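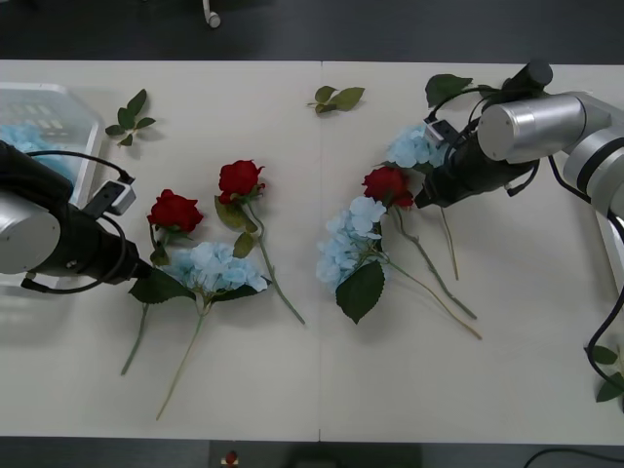 Written by Leire Palacios

How to Write Table Rules for a Two-Arm Sorting Task

In this tutorial I show how to write a set of rules for a task where two robot arms work on the same table and put loose objects into trays. We do it with artificial flowers: roses and hydrangeas, with some loose leaves between them. You can use the same method for cables, tools, toys or kitchen things.

I assume that your arms are already installed, that the risk assessment of the cell is done and signed, and that somebody has taught you where the emergency stops are. The rules I describe come after all that. They don't replace the safety standard which is valid in your country or the manual of your arm. If my page and your manual say different things, follow the manual.

What you need before you begin

A table with a clear middle line. Ours has two white panels and the joint between them is the line.
One tray or bin for each kind of object.
A printed page and a pen. Please don't begin in a spreadsheet.
Two people for the first hour, one who operates and one who only watches and writes.

Step 1. Write what "finished" means

This is the step people skip. In our first version the page said "sort the flowers." Julián Mateos stopped the arms when all the heads were inside the trays, and Milagros Echevarría waited until the stems were also inside. Both of them had followed the page. The results were not possible to compare, and we repeated a full afternoon of work.

Write the end condition as something a person can check by looking at the table. Our sentence now is:

"The task is finished when every rose is in the rose tray, every hydrangea is in the hydrangea tray, both grippers are open and both arms are back at their own side. A stem may rest on the rim of the tray. A stem may not touch the table."

The part about the stem took us a long discussion. Long objects never sit in a tray as you imagine them. Decide early if you allow them to stick out, and by how much.

Step 2. Say what must be left alone

Loose leaves fall from artificial flowers all the time, and we also put extra ones on the table. Are they objects to sort, or are they part of the background? Both answers are fine, but the page must say it. In our task the leaves stay where they are. If an arm pushes a leaf while it picks a flower, this is not an error. If an arm closes on a leaf alone and lifts it, this is an error and the observer writes it down.

Make a short list with three headings: move, do not move, does not matter. Put every thing that is on the table under one of them. When you find a thing that has no place on the list, stop and give it a place before you continue.

Step 3. Divide the table

Each arm has its half. The rule that works best for us is simple to say:

An arm picks from its own half.
An arm may cross the line only when the other arm is at rest.
An arm that has crossed must go back before the other one starts to move.

You will lose some speed with this. I think it is a good price in the first weeks. Later you can allow both arms in the middle at the same time if your controller checks for collisions between them and you have tested this check yourself with slow motion. I would not trust only the configuration screen.

A flower which lies across the line belongs to the half where its head is. For your objects choose another part: the handle, the plug, the heavy end. One part only, and write its name on the page.
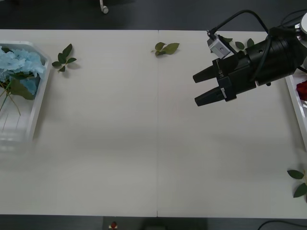
The right gripper with its fingers open. A blue hydrangea is in the left tray, and the leaf sprigs lie on the table.

Step 4. Decide where the gripper may touch

For each kind of object write one preferred place and one forbidden place. Our table, in words:

Rose: pick at the stem, close under the head. Do not close on the petals.
Hydrangea: pick at the stem. If the stem is under another flower, a light hold at the side of the head is allowed. Do not press the head against the table.
Tray: do not touch. If a tray moves, the attempt is stopped.

Set the closing force with the weakest object and keep this value for all. Karim Srour prefers one value for each object, and he has reasons for it, but then every operator has to remember which value is active. We have had mistakes with that. If you have software that changes it for you, his way is better.

Step 5. Look at the cables

Cameras that are mounted on the wrist need a cable, and the cable needs some free length so the wrist can turn. Too much free length and the loop hangs down to the objects. Too little and it pulls on the connector. Before each session do this:

1. Bring the arm slowly to the lowest position it will use.
2. Turn the wrist to one end of its working range, then to the other end.
3. Look from the side, with your eyes at the height of the table.
4. The cable may not touch the table, a tray or any object in these positions.
5. Repeat for the second arm.

Also look at the floor. A cable on the floor is allowed only if no person must step over it to reach the stop button. We walk from the chair to the button with somebody watching our feet. It sounds a little silly, and please do it anyway the first time.

Step 6. Write the start layout

There are two kinds of start layout and you should not mix them on the same page.

Fixed layout: every object has a place and a direction, and the operator copies it from a drawing. Use it when you want to compare two versions of a program.

Free layout: the operator puts the objects by hand inside an area, with limits. Use it when you want the arms to see many different situations.

For a free layout the limits are what matters. Ours say that all flowers lie flat, no flower lies with its full length on top of another one, stems may cross, and nothing is closer to the edge than the width of a hand. Without limits each person has a habit. Cayetano Manzano put all the stems toward himself, and I put the roses always in the upper part. We saw it only after about 400 attempts.

The person who puts the objects must have both arms in a stopped state, confirmed on the screen and also said aloud. "Stopped" is the word. "OK" is not accepted, we use it for too many other things.

Step 7. Make a list of reasons to stop

Keep the list short enough that a person can know it without reading. Ours has 7 lines:

A person's hand or sleeve passes the edge of the table.
The two arms touch each other.
A tray moves.
A cable touches the table or an object.
An object falls to the floor.
A gripper closes and holds something from the "do not move" list.
The observer says "stop," with or without a reason.

The last line is the one I would keep if I had to erase all the others. The observer does not need to explain before the arms are stopped. Zou, who learned on our table in July, stopped us many times and was wrong in several of them. We never complained, and I ask you the same with your new people.

An object that has fallen stays on the floor until both arms are stopped. Then pick it up, write it down and start again from the beginning. Do not put it back in the middle of an attempt.

Step 8. Test the page with a person who didn't write it

Give the printed page to a colleague from another room. Don't help. Stand behind and mark with a pen each place where they ask something, or where they do a thing you did not expect. We had 11 marks on the first test. Most were words. "Left" was the worst one: left of the operator, left of the camera, or left of the arm? We changed it to "window side" and "door side" in the whole document, and I put colored tape with the same names on the edge of our training table in Prondville. The people in Javham use A and B, and it works too.

Correct the page and test it with another person. When a full session goes with no new question, give the page a version number and put the old one in the recycling bin. Two versions on the wall are worse than having none.

Common problems

The rules are longer than 2 pages. Probably you are writing the manual of the robot again. Remove all that is in the manual and write only the chapter number.

Operators finish differently. Go back to Step 1 and read the sentence aloud at the table.

Two stems get tangled and come up together. We count this as one failed pick, put the arm over its own half, lower it and open the gripper. Shaking is not permitted, even if it works sometimes.

The gripper holds the flower well but the head hangs outside the tray. Allow the arm to pick a second time from the tray, but only once, and write this in the end condition.

The observer gets tired. Change the roles every 8 attempts. Do it also when both people say that they feel fine.

If you want our page as a starting point, write to me and I will send the text file. It is made for flowers, so change the lists in Steps 2 and 4 before you print it.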